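Speaker notes: The Latch That Ate Our November

Liya Gidey
Posted Aug 1, 2024
6 comments | 24 shares

A few people asked for my notes after the Stotthorpe meetup, so I've pasted them in more or less as I had them on my laptop. I've filled in words where I'd only written "tell the cable story" and so on. Slide numbers are gone.

START

Hi everybody, thanks for staying after lunch. I'm Liya, I run the teardown cell at the Porville shop. We take apart old desktop computers with two robot arms, and I'm going to spend my time up here telling you about the worst month we had doing it. (Wait for people to sit down. There's always somebody with a plate.)

Quick background so the rest makes sense. A tower comes in, a person lays it on its side and takes the side panel off, and then the arms go to work on what's inside. Drives first, then memory, then the cables, then the board. Every maker puts things in a slightly different place, and that's the whole fun of the job, and also the whole trouble with it!

So, November. We had a batch of 143 towers from one office cleanout, nearly all the same model, and I thought we'd won the lottery. Same case, same plastic drive latches, same everything. We taught the right arm one pull and off we went. Squeeze the latch, hold it, pull the drive straight out.

It ran great for days. Then one afternoon I'm at my desk and I hear this noise, kind of a zipper sound and then a crack. I walk over and the right arm is holding a drive up in the air like a fish, and hanging off the drive is a data cable, and hanging off the data cable is the connector from the motherboard with a bit of the board still on it. And the arm's still going! It was on its way to the drop bin, and the cell thought everything was fine.

(Pause for laugh. If no laugh, keep going.)

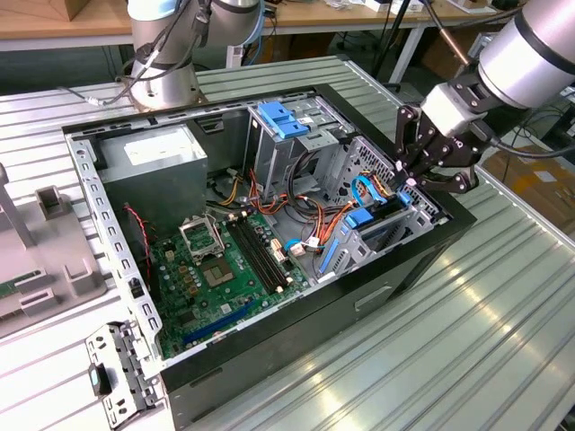 What had happened was pretty simple once we slowed it down. In most of the batch the data cable had been unplugged by whoever cleared out the office. In a few, it hadn't. The gripper got its drive, the latch let go the way it should, and then the arm kept pulling against a cable that was still plugged in at both ends. We had a force limit set, sure. But we'd set it high, and I'll own that one, I raised it myself - some of the latches were sticky and the arm kept stopping on them, and I was tired of walking over to press reset.

That's the part I want you to remember if you nap through everything else. The limit was doing its job, it annoyed me, and I turned it up. I didn't write it down either. When Nigatu came by to look at our setup (that's the firm that does our maintenance), their tech asked what the limit used to be, and I had to say I didn't know.

Okay, the scary bit. The torn board wasn't the worst of it, boards are scrap to us anyway. When that connector let go, the cable whipped. It flew past the spot where one of us would be standing to clear a jam, and our habit back then was to clear jams with the cell on hold instead of powered down. No one was there that day. I still think about it when I'm brushing my teeth.

(Water.)

What we changed. Four things, and I'll go fast.

The limit went back down, and it's now different for each move. Squeezing a latch gets one number, pulling a drive gets a much lower one. I used to have one number for everything and that was lazy.

The arm now tugs before it pulls. A short little tug, then it checks whether the load goes up more than it should. If it does, it lets go and calls a person over. This has added time to every drive and I don't care.

Hands in the cell means power off, with your own lock on the switch. My lock's orange. Brurik, who make the fence we bought, sent us a gate switch as well, and I wish we'd had it from the start.

And anybody who changes a setting writes it in the paper notebook on the hook. Paper! I know. But people really do use it.

We ran the next 100 towers with the new rules. The arm called us over a lot in the first week, and I got plenty of steps in. Most of those calls were cables. A couple were screws that had no business being there. No torn connectors so far, though I'm not going to stand here and tell you it can't happen again.

Things I still don't have an answer for: power cables bundled up with old zip ties, and cases where somebody used glue. If you've solved glue, please come find me by the coffee.

That's me, I think I have time for questions.

END

Somebody asked afterward if we'd thought about cutting the cables first. We have, and we're trying it on the older cases now. I'll post when I know more.

Related posts
Why I label every bin twice
Sticky latches, part 2
What's in our jam-clearing kit
Notes from the Stotthorpe meetup

Get new posts by email. No more than one a month.

This site uses cookies to remember your settings. Accept | Manage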